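Chapter 14
What a Standard Does Not Cover

Most readers come to this chapter expecting to be told which rules make a robot safe. We doubt that any rule does. A standard records what a group of people could agree on at the time they met, and the machines they had in mind were usually large, bolted down and fenced.

Take the Costlow checklist, which many small shops in Jiddale adopted in May. It runs to 2,000 words and asks for a marked work area, a named operator and a written stop procedure. It says very little about hand-held grippers, and only 2 of its clauses mention the surface the work is done on. A shop can pass every line and still have drinks, loose screws and a screwdriver within reach of the fingers.

Auditors at Cemach accept the checklist as proof of good practice. We would ask what the signature proves. In many cases it proves that somebody had a pen.
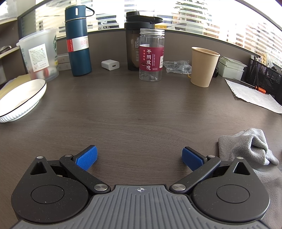

A reader of our first edition objected that this was unfair, and that a weak checklist at least makes people stop and look before they start. Perhaps it does. The objection would be stronger if anyone had compared shops that use the list with shops that don't, and we know of no such study.

Section 14.1 sets out what a clause has to say before it can be tested. Bring a standard you work under and mark each sentence that could be failed.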